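Ticket: Skelletik fingers vs Plemach fingers, missed grasps on thin items
Opened by: Ysaline Coste
Status: open

Skelletik pair fitted in December on the Entili arm. Bowls and saucers fine. Scissors picked up on 2 tries out of 23, the rest slipped when the fingers closed.

Checked so far:
- finger screws tight on both sides
- closing force up one step, no change
- wrist camera recalibrated, offset was about 3 mm - corrected, still slipping

Swapped back to the Plemach pair for comparison. Same controller settings, same start pose. Scissors held on 4 tries in a row, so I don't think the controller is at fault.

Reply from Tristesden support: send a wrist camera view with scissors between the fingers, and leave the other items on the table. 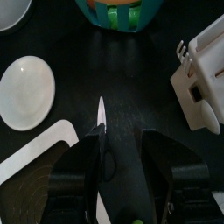 They also asked for the controller log, which I have attached. The dark tabletop may be making the black handles hard to pick out - will repeat on a lighter mat before changing anything else. Please keep this open until then.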